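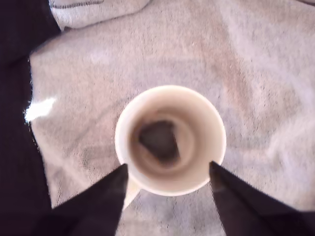

Coolant is the fluid most owners check least often, partly because the reservoir rarely needs topping up between services. A car that is losing coolant slowly can run for months without a warning light. The level should be read with the engine cold and the car on flat ground, and it should sit between the two marks molded into the side of the tank. Color matters as well as level. Fresh coolant is clear and evenly tinted, whatever dye the maker uses. If the inside of the tank has taken on brown rings like those a coffee or tea mug gets, with the darkest material gathered at the bottom, the corrosion inhibitors may be used up and the system may be carrying rust. Wiping the tank will not correct this. The system has to be drained and flushed.

Inhibitor life depends on the chemistry. Older green coolants use silicates, which coat the metal quickly and are used up quickly. Most newer coolants use organic acids, which act more slowly and last longer. Mixing the two shortens the life of both, and some combinations form a gel that can block the heater core. The owner's manual lists the required specification, and the specification should be followed over the color of the dye. Two products of the same color may have nothing else in common.

Concentration is a separate question. A mix of half coolant and half distilled water suits most climates. Going stronger than the manual allows reduces the fluid's ability to carry heat, and undiluted coolant freezes sooner than the half mix does. Tap water leaves scale on the hot surfaces of the cylinder head and should be kept for emergencies.
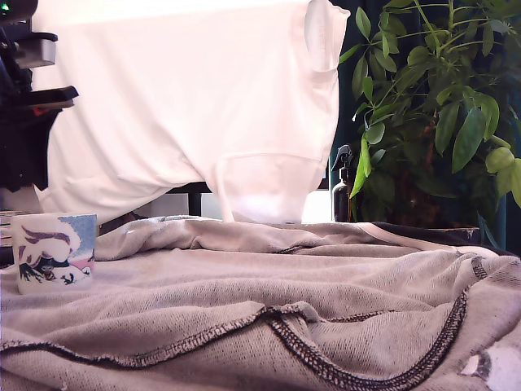

STELTLEY, 2/7/23. The Ukel service desk has changed its coolant test procedure. Cars booked for a routine service will now have the coolant measured with a refractometer in place of the floating-ball tester used until October. The ball tester reads freeze protection only, in wide steps, and is thrown off by fluid temperature. The refractometer needs a few drops and reads to a single degree. A test strip for acidity is used at the same visit. Both readings will be written on the service sheet so that they can be compared from one year to the next.

Customers who top up at home are asked to tell the desk which product was used. The desk stocks Vollard premix in 5-quart jugs, and members receive 20 percent off one jug per service. Old coolant may be dropped off in a sealed, labeled container. It must not be mixed with engine oil, and it must not be poured into a storm drain. It is poisonous to pets and tastes sweet to them.

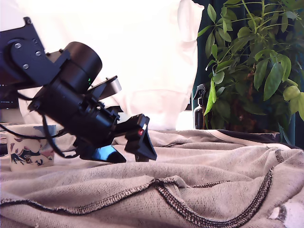
Can I open the radiator cap to check the level if the engine has been off for a few minutes?
Wait until the upper hose is cool to the touch, which can take an hour or more. The system is under pressure while hot, and the fluid inside may be above its normal boiling point. On cars with a pressurized reservoir, the same rule applies to the reservoir cap.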